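Grocery night at robot club

We're four weeks into the checkout challenge and I finally have time to write something down.
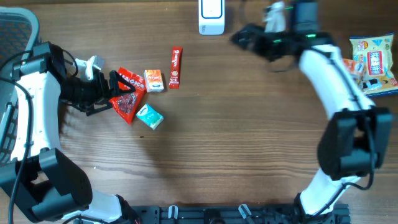
One of our parents asked me at pickup why the kids weren't just using foam blocks like last year, and whether real groceries weren't making it harder than a beginner club needs. Fair question! I said yes, it is harder, and that the kids voted for it. Foam blocks are all the same. A shiny bag slides and crinkles and folds up when you squeeze it, a little box turns on you if you grab it by the corner, and a stick sachet is so skinny that a tiny error in your aim means you close on air. The kids learn more from one evening of that than I could get across with a whiteboard.

So, the challenge, for anyone who missed the last newsletter. The Wosside meet in December has a two-arm sorting event, and each team gets 20 items and has to clear them off the table with both arms going. You lose points if the arms bump each other, and our team (Jarnent, they picked the name, don't ask me what it means) bumped a LOT in the first two weeks. We now have a house rule that one arm keeps to its own half until the other one is out of the way. Slow, but our practice runs are so much calmer.

We have 18 kids signed up this fall, which is wonderful and also kind of a squeeze in the Kusholm library basement. They work in shifts. One pair drives, one pair keeps the log, everybody else is at the laptops or eating the snacks that were supposed to be for practice. I've started buying doubles.

The part I'm proudest of is the log. Every try gets a line, good or bad, with the item and what went wrong, and the kids set themselves a goal of 1,000 lines before the meet. The handwriting is terrible and I love it. Last week they went back through the old pages and worked out for themselves that most of the misses on flat bags came from going in too high, so now they start lower and come at the edge. I hadn't noticed that at all!

Still on the list: the wrist on our second arm needs its screws checked before next session, and we want to try the Bianchini rubber finger pads if the budget stretches that far. If you have half-empty boxes of tea or soup mix at home, bring them in. No glass please, and nothing that leaks.

Doors open at 6:30 as usual.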